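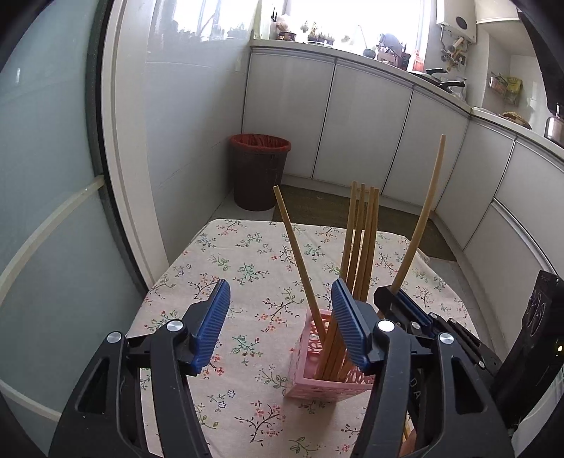

Diter is the hand-held gripper I've been building on and off since March, and this is the readme for it plus the recordings I've made with it so far. It started as a bench project at the Unden workshop and then came home with me, so most of the recordings are kitchen jobs. The chopsticks in the pink holder are the one I keep going back to, partly because a couple lean off to either side of an upright cluster and partly because the holder is so light that a clumsy finger shoves it along the tablecloth (ask me how I know!). The blue pads are the third version. I cast them with ridges across the grip and they hold thin round things far better than my flat ones did.

What you get

846 recordings, cut into 3 folders: chopsticks, cups and odds and ends. The printable parts are in a folder called tillman, which was the old name for the frame. I never got round to renaming it, sorry.

Building one

Print the frame solid or the arms will flex. Do the pivot screws up until the fingers stop wobbling, then back them off a touch. Mine squeak a bit and I've learned to live with it.

Still to do

The Vandau script lines up the video with the finger positions, but it falls over on anything longer than 4,000 images. Split long recordings first. I'd love a fix if anyone fancies a go!

Last updated Sun 16 November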